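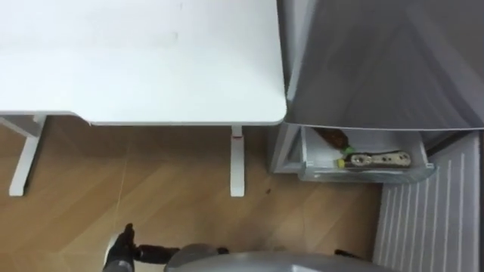

Councils like to count training places. A place is easy to fund, easy to report and easy to announce. Whether the person who filled it was in work the following November is a harder figure to get, and most local schemes do not ask for it.

The town of Pludar is a fair case. Its retraining fund paid for 3,000 places across 24 courses. Only 7 of those courses required the provider to report wages after completion. The rest reported attendance. On that evidence the council has renewed the whole programme, including the warehouse course run by Onitov, which lasts 35 hours and leads to no recognised certificate.

I would change the contract terms before spending any more. Part of each payment should be held back until the trainee has been employed for six months. Providers will object that they cannot control the local job market. They can, however, choose which courses to offer, and at present they carry no cost for choosing badly.
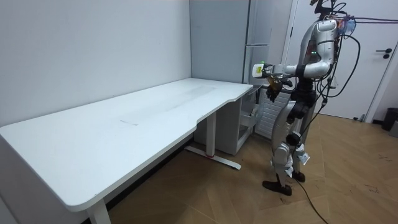

*A humanoid robot beside a long white desk.*

Employers should also pay a share. Fludix asked for a course in machine maintenance, helped to write it and contributed nothing. A modest fee per trainee would show whether the vacancies it described exist. Smaller firms could be exempt below a set payroll.

The fund comes up for review again next year, and the wage data should be published before the vote.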